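I finished the Book of Ruth again last week, my second time through it this year, and I want to put down a few notes before I forget them.

Our reading group has been meeting for 10 months now. We started with Judges, which took a long time and was hard going, and Hanan Geagea suggested Ruth as the next book. It has four chapters. We planned two evenings for it and ended up spending 5.

The story opens with a famine. A family from Bethlehem moves to Moab, the two sons marry Moabite women, and then all three men die. Naomi decides to go home. She tells both daughters-in-law to go back to their own families. Orpah does, after some crying, and Ruth refuses. I had always heard Orpah treated as the one who failed. Reading it slowly, I don't find any blame in the text. Naomi asked her to go, more than once, and she went.

Elias Sabbagh disagreed with me on this. He thinks the author puts the two women next to each other so that we will compare them, and that the comparison is a judgment even if nothing is said out loud. I can see that. I still think later readers were harder on Orpah than the book is.
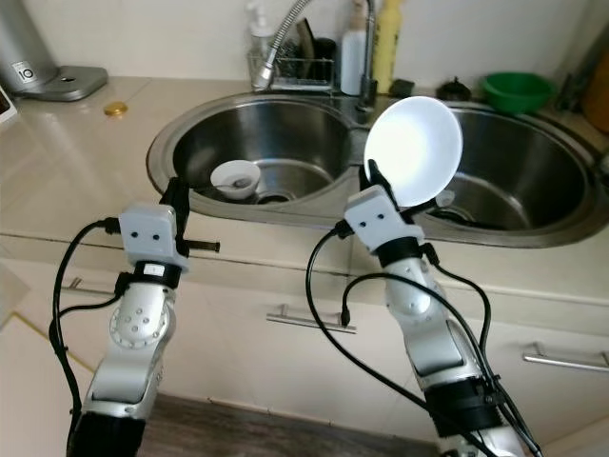 Why does it matter so much that Ruth came from Moab?

Because Deuteronomy 23 says that no Moabite may enter the assembly of the Lord, down to the tenth generation, and the last verses of Ruth make her the great-grandmother of King David. The rabbis dealt with this by reading the law as applying to Moabite men only. Many modern scholars think the book was written after the exile, when marriage to foreign women was a live argument, and that it takes a side. Others date it much earlier, to the time of the kings. The Hebrew has been used to support both views, and I am not able to judge that part.

We spent a whole evening on chapter three, the night at the threshing floor. Ngọc Trình had brought two translations and they differ quite a bit in how much they leave to the imagination. The word for "feet" is the usual problem. I came away thinking the writer was being vague on purpose - the reader is supposed to be a little unsure what happened, and Boaz wants her gone before anyone can recognize her.

The legal business at the town gate is the part I understand least. There is a closer relative who has first claim, and he wants the field until he hears that Ruth comes with it. Then he takes off his sandal. The text has to stop and explain the sandal, so the custom must have been old already when it was written down. The man never gets a name. Boaz calls him something like "so-and-so," and most English Bibles turn that into "friend."

We start on First Samuel next. Nisreen Obeidat is leading the first two chapters, and I have promised to read up on Shiloh before then. If anyone has a good short book on it, leave the title in the comments.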